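The Drawer Job

I'd told Carla I would be home by seven, and at twenty past nine I was still arguing with a drawer.

It wasn't even a real drawer. It lived in the simulator with the rest of the bedroom, and all the planner had to do was get the left gripper up to it, take hold and pull. Trivum wanted it for the Tuesday demo. Bilal Nimri had promised it to them over a very good lunch, and then he'd come back and given the ticket to me.

"You like planners," he said.

I did like planners, up to about lunchtime that day.

The trouble was the approach. The planner would find a path, a lovely one, and halfway along it the elbow would decide it had somewhere better to be and swing right out. Then the collision checker threw up its hands and we were back at the start. I'd run it 70 times with the old settings and got to the handle in 22 of them. Rhonda McKinnon looked at that over my shoulder (she was putting her coat on, she'd been putting her coat on for ten minutes) and said, "Well, it's better than Wusthorpe."

Everything was better than Wusthorpe. We'd had a whole winter up there with a control loop that dropped out whenever someone opened a log window, and Rhonda still couldn't hear the name without rubbing her neck.

"What's your padding set to?" she asked.

"Same as always."

"Always since when?"

I went and looked. Somebody had widened the padding on the furniture in June, so the planner thought everything in the room was fatter than it was, and it was squeezing that poor arm through a gap that didn't exist. The note on the change said "temporary, AM". Alcides Medeiros had left for Workgate in the spring - so it couldn't have been him, could it? I searched the staff list for another AM and there wasn't one. I rang him anyway.

"Not me," he said. I could hear a telly going. "I had my own mug by then, at a different desk, in a different building. Did you check the scripts?"

I hadn't checked the scripts! His old nightly job was still running under his name, months after we'd taken his badge off him, merging whatever landed in the tuning folder. It had made 1,821 commits. Rhonda took her coat off again and sat down.

"He's our best engineer," she said.

I put the padding back to what it had been and left the nightly job alone, which I know was cowardly, but Marisol Barrera owns the build machine and I wasn't going to touch it without her. Then I texted Carla that I'd be another half hour, and she sent back a single full stop.

Rhonda pulled her chair round so we could both see the robot's view. I set the planner going again, with my finger resting on the stop key out of habit, and we watched the arm go out towards the pink drawer.

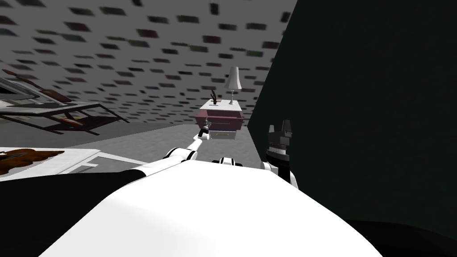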